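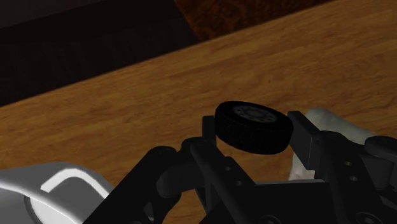
Art contest for teens: do we let them submit digital work?

Posted by Nyokabi Kariuki, 3 July 2018

Hi everyone! I help out with the summer arts program at our library in Clurnthorpe, and this year we're putting on a poster contest for kids in grades 7 through 12 (our first one ever, so please be gentle with me). The theme is "My Street in November," because the winners will hang in the downtown shop windows all that month, and I'm so excited to see what they come up with. We had 27 kids at the kickoff meeting and I'd say half of them wanted to know if they could draw on a tablet or use one of those 3D programs. I told them I'd find out, and here I am.

My worry is the judging. One of our judges is a lovely retired watercolor teacher, and I can just picture her putting a hand-painted sheet next to a slick computer one and having no idea what to do. I also don't know what to ask for in the way of files. We're printing at the copy shop on McIntyre, if that matters, and the paper entries are supposed to be 18 by 24 inches. Has anyone here run a contest with both kinds of work? Did you split them up or judge them together? And how do you word the part about it being the kid's own work without sounding like you're accusing somebody?

Marlow_D

Hello Nyokabi, and congratulations on getting that many kids in a room in the summertime! I ran the student poster show over in Plorkholm for a good while and we went through this very thing. The first year we judged it all together and there were some hurt feelings, mostly from parents, I have to say. The next year we made two categories, handmade and digital, with the same prize in each, and then a single "people's choice" ribbon that anyone could win. That went over much better and we never went back.

For files, ask for a PDF or a TIFF at full poster size, 300 dots per inch. You will still get phone-sized pictures from somebody, so put your deadline a week or so before you really need everything, and write back to those kids kindly, because most of them have the big version saved somewhere and just sent the wrong one. Do take one test file to your print shop before you announce the rules. Ours trimmed a quarter inch off every side and a girl's signature went with it, and I felt bad about that for a long time. Ask them about margins and then put that number in the rules in plain sight.

On your watercolor teacher, give her a score sheet. Ours had 50 points in all, with 20 for the idea, 15 for the layout and whether you could read it from across the street, and 15 for how well it was made. She may surprise you! Our pickiest painter ended up being the biggest fan of the digital kids.

inkandpaste

Just say no digital. It's an art contest.

Trono Tess

I'd let them do it, and I don't think it's any less work (my nephew spent over 45 hours on one picture last winter, I was feeding him the whole time so I should know!). For the wording, we had each student write a few sentences on how they made the piece and turn that in with the entry form. Something like "Tell us what tools you used and where you got your ideas. If you used a photo or model that somebody else made, tell us whose." The kids liked writing it, and it read a lot friendlier than a warning. We pinned the little statements up next to the posters too, and people stood there reading them.

One more thing, make sure the form has a line for a parent to sign saying it's okay to hang the poster in public and print the child's name. We forgot that and had to chase everybody down afterward.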